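New in the equipment pool: the Pleva hand gripper

From Thursday the Pleva hand gripper can be borrowed from our equipment pool in Mundwood. It was supplied by Ovberg, and we have two sets for lending. The price to members is 46 per day, with a deposit, and the hire time is at most 11 days.

I have used it myself for three weeks, so I can say a little about it. The Pleva is held in the hand, and it records the movement of your arm while you do an ordinary task. Later the recording is used to teach a robot arm the same task. Setting up took me one morning - the manual is short, but the part about calibration should be read twice. The grip is comfortable for the first hour. After this the wrist becomes tired, and I would advise a pause.
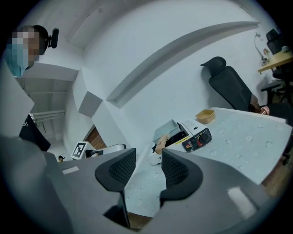 The fingertip pads are for me the best part of the kit. They are black and cupped, with a honeycomb texture on the inner side, and they face each other across a narrow gap. For practice I recommend kitchen tasks, and a small white heating appliance with a rotary knob on a speckled table is a good place to begin. A knob asks for a different hold than a tray, so you learn quickly how hard you must press. My weak point is still the knob.

The storage card in each set is enough for 2577 short recordings. Please copy your files before you return it, as we empty the card after every loan.

Bookings go through the pool desk, as with the other equipment.

Tadeo Durán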